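To: Anum Talpur
From: Daniyal Durrani
Progress report, toy and play materials project, Honduneck
2019-11-12

Dear Anum,

Thank you for your patience while we got the new shelves filled. Since the last report in June we have sorted through everything that came over from Bekenley, and I am happy to say that the loan collection now stands at 453 pieces, all listed and all with a place to live. Amna Mengal did most of the listing, with a good deal of cheerful grumbling over the wooden fruit, which had been mixed in with two other sets and had to be sorted out piece by piece.

The part I most wanted to tell you about is the pretend food and the soft building pieces. You asked us in the spring whether they were worth the money, and I think they are. Families in Nultville borrow them more than anything else we have, and we had 31 loans from those shelves last month alone. The strawberry is a great favorite with the smaller children – it is red and round with pale green leaves on top, and they go straight for it. The long green blocks go out nearly as often, and we could easily use more of them.

We did lose a few things. Three soft blocks came back chewed and had to be thrown away, and one set of play vegetables is still out with a family who moved. Talha Arain has written to them twice, and I have asked him to leave it there.

The money is holding up well. The shelving from Antal came in under what we had set aside, and with your agreement I would like to put the difference toward another set of soft blocks and some decent storage bags. The old bags are splitting at the seams, and Tanveer Jatoi has mended them as often as the cloth will stand. I can send you the prices whenever it suits you.

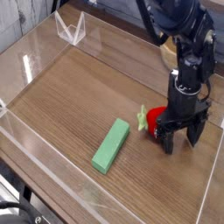
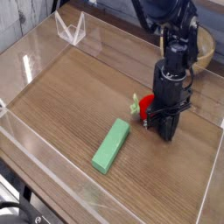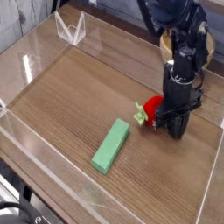
The toy strawberry against the black gripper, and a long green block on the wood-grain surface, all three views.

Contact: Daniyal Durrani, Honduneck project office | © 2019 Honduneck | Back to top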